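工作记录本 桌面试验间

2023年12月22日 星期五

记录:Xolani Ntuli
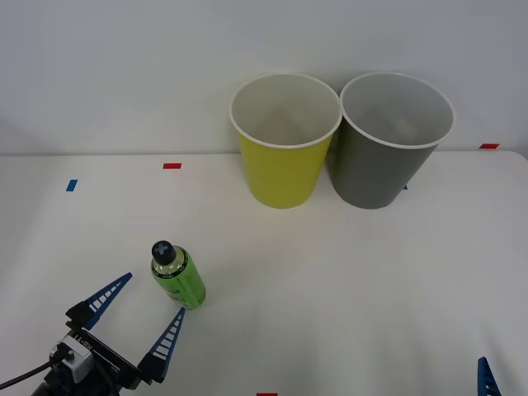

图1 绿瓶在前,黄绿色纸杯和深灰色纸杯并排在后,两只杯子互相靠着。

先说明一下,我的中文写得不快,所以句子短。有写错的地方请同事直接在旁边改,不用问我。

今天的题目是纸杯和小瓶在白色桌面上的摆放。上星期 Molefe 那边问我们,杯子挨在一起的时候,是不是应该当成一件东西来摆,还是当成两件。我当时回答得太快,说是两件。今天摆了一个上午,我觉得要看情况,下面慢慢写。

一、材料

纸杯两只。一只黄绿色,一只深灰色。两只都有白色的卷边,杯口大,往下收小。里面颜色浅,黄绿色那只里面是浅的,灰色那只里面是浅灰。灰的看起来大一点。我没有用尺子量杯口,明年补上。

瓶子一只,矮的,圆柱形,绿色标签,黑色盖子,盖子上面有一个浅灰色的叉。标签下部的小字在照片里读不出来,所以记录里统一叫它"绿瓶",不要写别的名字。以前有人写"小绿",有人写"饮料",后来查记录的时候找不到,很麻烦。

纸杯是从 Pavcombe 买的,一包50只,同一包里颜色是混的。我们只挑了黄绿和深灰。另外几种颜色放回柜子第二层,请不要拿去喝咖啡。上次丢了的那些,我猜就是这样没有的。

二、桌面和墙

桌面还是白的,墙是浅灰色。我以前担心浅颜色的桌子和白色的杯口边会分不清楚。今天看了,杯口的白边后面是杯子自己的颜色,或者是墙,所以还好。灰色杯子的上面一部分比桌子的后边线高一点,背后正好是墙。深灰对浅灰,我的眼睛能分清楚。可是如果以后换深色的墙板,这一条要重新看。

影子很淡,只在杯底旁边有一点。我比较喜欢这样。四月的时候我们在窗边做,影子长,而且一个小时以后方向就变了,前面的照片和后面的照片不能放在一起比较。那一批后来没有用,Pristari 的同事还写信来问过两次,我到现在觉得不好意思。

擦桌子请用干布。用湿布以后桌面会留一条一条的水印,干了也看得见。今天早上我用湿布擦了左半边,只好又用干布擦了三遍,浪费了时间。清洁剂的瓶子不要放在试验桌上,放在水池下面。

三、摆法

今天用的基本摆法,我叫它"后二前一"。两只杯子靠近桌子后边,左边黄绿,右边深灰,互相碰到。绿瓶单独放在前面,偏左。瓶子和杯子之间要留出明显的空地方。

为什么叫"后二前一",不叫"三角形"?因为"三角形"这个说法每个人想的不一样。我请两位同事按照"三角形"去摆,一位把瓶子放在正中间,一位把瓶子放在右边。换成"后二前一,瓶偏左"以后,他们摆出来就差不多了。所以我建议以后所有的摆法都用位置来起名字,不用形状。

顺序也试了一下。先放瓶子再放杯子,杯子常常放歪,手从瓶子上面过去的时候袖子会碰到瓶盖。先放灰杯,再把黄绿杯从左边推过去,推到碰着就停,最后放瓶子,这样最顺。推的时候手拿杯子的下半部分,不要捏杯口。杯口捏过几次就不圆了,卷边会有一个小折痕,从上面看很明显。

我还试了不碰到的摆法,中间空5毫米。这个距离用眼睛放很不准,有时候一边碰到了自己还不知道。后来我用一张折过的硬纸夹在中间,放好再抽走。抽纸的时候黄绿杯会跟着动一点。如果一定要做这种摆法,建议把空的距离改成25毫米,手指可以伸进去,硬纸也不需要了。

四、一件还是两件

回到 Molefe 的问题。

两只杯子碰在一起的时候,如果只动左边那只,而且是往左动,右边那只不受影响,那就可以当成两件。如果往右推,或者从后面往前拉的时候有点斜,两只会一起走。纸杯很轻,我觉得桌面对它们的阻力也小。所以在记录表里,我想加一栏"是否接触",只填"是"或者"否"。"几件"那一栏不变,还是写实际的数目。这样两边都不用改以前的表。

这个办法我还没有跟 Molefe 的人说。请看到这一页的同事先不要转发,等我把表格改好再一起给他们。

杯子如果套在一起,是另外一个问题。灰的看起来大一点,黄绿的应该可以放进灰的里面,但是我今天没有试。套进去以后怎么拿出来,纸杯会不会吸住,都要单独记一页。

五、瓶子

绿瓶比我想的要稳。它矮,底平,用手指在瓶盖旁边轻轻推一下,它是滑走的,没有倒。推得重一点会晃,然后自己站回来。我没有故意把它推倒,怕滚到地上。

盖子上的叉有一个意外的用处:可以看瓶子转了没有。标签是绕着瓶身的,从上面看不容易知道角度,叉就很清楚。我想以后规定每次摆放的时候,叉的方向都一样。具体怎么规定还没有想好。叉转四分之一圈以后看起来跟原来差不多,所以只能发现小的转动,转多了就不行。Broltosberg 那边好像是在盖子上点一个白点,我觉得比叉好。星期一之前我去问他们用的是什么笔,普通的记号笔在光滑的盖子上会掉。

瓶子里有没有东西,每次都要写。这一点我们以前的记录没有写,所以以前的重量不能用。从明天的表开始加上"空/半/满"。不要写"有一点"。

六、碰到的问题

上午十点多空调打开以后,黄绿色的纸杯自己移动过一次,很小的移动。我开始以为是桌子不平,拿水平尺看了,桌子没有问题。后来把出风口的叶片往上调,就没有再发生。叶片请不要调回去。如果觉得冷,可以穿我挂在门后的那件外套,没有关系。

还有一个问题是纸杯受潮。柜子第二层靠墙的那一边比较潮,最里面的杯子摸起来是软的,杯底有一点鼓。鼓的杯子放在桌上会转。我把软的都拿出来了,放在窗台,上面贴了纸条写"不用于试验"。这些可以喝水。

量重量的小秤今天读数不稳,每次归零以后又跳。换了电池还是一样。秤的下面有一小块胶带的残胶,我擦掉了,好了一些,但是我不放心,所以今天没有写重量。

七、计划

全部的摆法照片要拍400张,年底以前不可能做完,现在做了将近一半。我跟组里说好,假期以后继续,不赶。今天这种"后二前一"的还缺下面几种:

两只杯子左右交换,瓶子不动。
瓶子移到右边,杯子不动。
黄绿杯倒过来放,杯口向下。
两只杯子都倒过来放。
瓶子放在两只杯子的正前方,离得近一些。

倒过来放的时候请先看一下卷边有没有坏。卷边坏的杯子倒过来会一边高一边低,看上去像是桌子歪了。

需要买的东西:纸杯一包,还是 Pavcombe 的,要同样的颜色;干布;小秤一个,或者先借 Pristari 的用两个星期。买纸杯的时候请看清楚编号,他们有一种光面的,看起来一样,反光很厉害,上次退货花了很久。

收尾:试验用的两只杯子没有放回柜子,放在靠门的透明盒子里,盒盖写了日期。绿瓶也在里面。桌布盖好了。硬纸条在抽屉左边,以后做5毫米的还要用,请不要扔。

补一条,下午写的。刚才同事问我"偏左"是从哪里看的左。是站在桌子前面、脸对着墙的时候的左。以前的页也都是这个意思。我会写一张小纸贴在桌子腿上。

X. N.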